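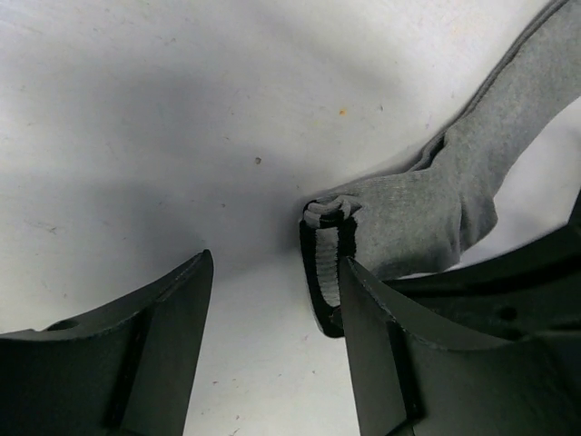
Gray sock, cuff folded over, on the white table.

Kultilden everyday socks, mixed colors
Reviewed after 30 washes

I bought these in October to replace a drawer full of thin cotton pairs. I went with the mixed set, and I now sort them on the same white table I use for mending.

The gray ones are a medium heather in a fine knit. They fit well at the heel and don't slide down in boots. The teal ones are fuzzier and warmer, and they are the pair I reach for at night. They also pick up lint – more than the gray does – and the cuff takes some force to unroll if you store it bunched.

Washing is simple. I do them at 30 degrees, inside out, and hang them up. The heels have thinned a little on one gray pair. My older Esum socks had holes by this stage.

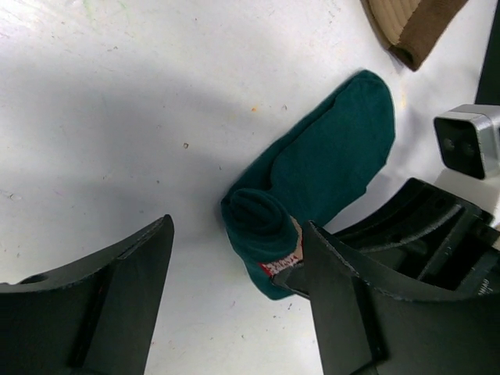

Agathe Gaillard wrote in to say that her teal pair shed fuzz for the first 2 washes and then stopped, and that she likes the Koech wool ones better for hiking. She also finds the Kultilden toes a bit roomy in the smaller size.

I have the larger size and the toes are fine. For walking all day I would still want something thicker. For the house and for work shoes I would buy the same set again, with more gray in it if they offered that.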